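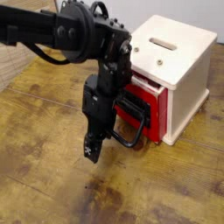 Womit bekomme ich eine klemmende Schublade in einem kleinen Holzkasten wieder leichtgängig?
Mit Kerzenwachs auf den Laufflächen, vorher kurz mit feinem Schleifpapier drübergehen.

hobelfee312
Kann das nur unterschreiben! Ich hab am Wochenende meinen Montes-Kasten so behandelt (roter Lack, Bügelgriff vorn, ich liebe das Teil) und die Lade läuft jetzt wie auf Schienen. Weißes Teelicht, fertig -- hat keine fünf Minuten gedauert.

Zutden_Werkstatt
Wachs ja, Schleifen nein. Bei dünnen Seitenwänden ist schnell zu viel weg, und dann wackelt die Lade seitlich. Erst mal einen Winter in der Heizungsluft abwarten, meine klemmt im Dezember nie.

hobelfee312
Mit 1000er Papier passiert da doch nichts! Zwei, drei Züge, nur an den glänzenden Stellen. Die verraten einem so schön, wo es reibt.

lackaffe8
Bei roten Laden immer zuerst den Lack prüfen. Meine war auch an den Seiten gestrichen, das hat geklebt wie verrückt. Farbe an den Flanken runter, nur die Front rot lassen, sieht super aus.

Zutden_Werkstatt
Guter Punkt, da würde ich auch schleifen. Aber nur da.

nendarell
Hat jemand Erfahrung mit der Gleitpaste von Drameck? Und sitzt bei euch der Griff fest? Meiner dreht sich beim Ziehen immer ein Stück mit.

hobelfee312
Paste kenne ich nicht. Beim Griff Zahnscheibe unter die Schraube, dann hält er bombenfest!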